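3.2 Effect of acid level and holding time on shrimp marinades

The second set of trials looked at how long peeled shrimp can sit in a citrus marinade before the outer flesh turns firm and chalky. Published home recipes give times from a few minutes to overnight, often with the same amount of juice, and few of them say what size of shrimp was used. We kept the size the same in all trials and changed only the juice and the time.

Each batch used 400 g of raw peeled shrimp bought frozen from a wholesaler in Isbridge and thawed in a refrigerator at 4 °C. The base marinade was olive oil, crushed garlic, salt and ground black pepper. Lemon juice was added at a low, middle or high level. The low level was the one printed in the Jondard household cookbook, which we used as a reference recipe throughout the study. Batches were covered and returned to the refrigerator, then taken out after a short, medium or long hold, the longest being 55 minutes. They were drained on a rack and patted with paper towels. No rinsing was done, as rinsing had washed off most of the garlic in the first set of trials.

Cooking was done in a Fortin cast-iron skillet over a gas burner. The skillet was heated empty, a little oil was added, and the shrimp were laid in one layer and turned once. They were taken off when the thickest part was opaque. Batches held in the high-acid marinade were hard to judge by this rule, because their surface was already opaque before they reached the pan, and for those we cut one shrimp from each batch to check the center. 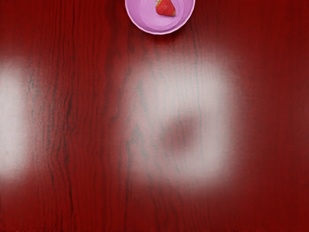
Figure 4.

Tasters scored each batch for firmness, juiciness and lemon flavor on a printed sheet, with water and plain bread between samples. The low-acid batches scored much the same at all three holding times. At the middle level, the medium hold was liked best; the long hold was marked down for a dry outer layer, mostly at the tail end where the flesh is thin. At the high level even the short hold was scored as too firm, and several sheets carried the word "rubbery."

Lemon flavor did not rise with holding time as much as we had expected. Tasters gave nearly the same flavor score to the short and medium holds at every acid level. Adding a spoonful of fresh juice to the pan after cooking raised the score more than the longest hold did, and it left firmness unchanged. The Eltudik test kitchen, where the trials were run in May, has since moved the juice to the end of its own shrimp recipe and keeps only the zest in the marinade.

Salt may have played a part in the firmness scores. It was added by weight of shrimp and was the same in all batches, but the high-acid marinades had more liquid, so the salt in them was more dilute. We did not correct for this. A further trial with 500 g batches and salt matched to the liquid is described in the next section, along with the results for scallops.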